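### 4.2 Collecting the demonstrations

The arm was shared by two student teams, so each team had it on fixed afternoons. Our team, led by Nektarios Pappas, worked on the table-setting task of the Sundeck course project. One student moved the arm by hand controller and a second student wrote the log. We changed roles after every 11 trials, as operators became careless when they were tired.

The objects were chosen from ordinary kitchen things. We wanted shapes that do not give the fingers two flat sides, and for this the bell pepper was the most useful. Its lobes are uneven, so a grasp that is good from one direction can slip from another. Figure 3 shows the pepper between the two fingers, with the plate and the cup at the side.
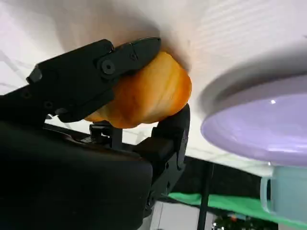
**Figure 3.** Wrist camera view during the pepper task.

In the first week the students closed the gripper too fast – this habit came from the earlier block exercise. We then lowered the closing speed and asked each operator to wait before lifting. Trials in which the operator corrected the grasp were kept and received a separate label in the log. Trials stopped by the safety limit were removed.

The final set was divided by operator and not by trial. Of the 9 operators, four were held out for testing, and their data was not used when the parameters were chosen.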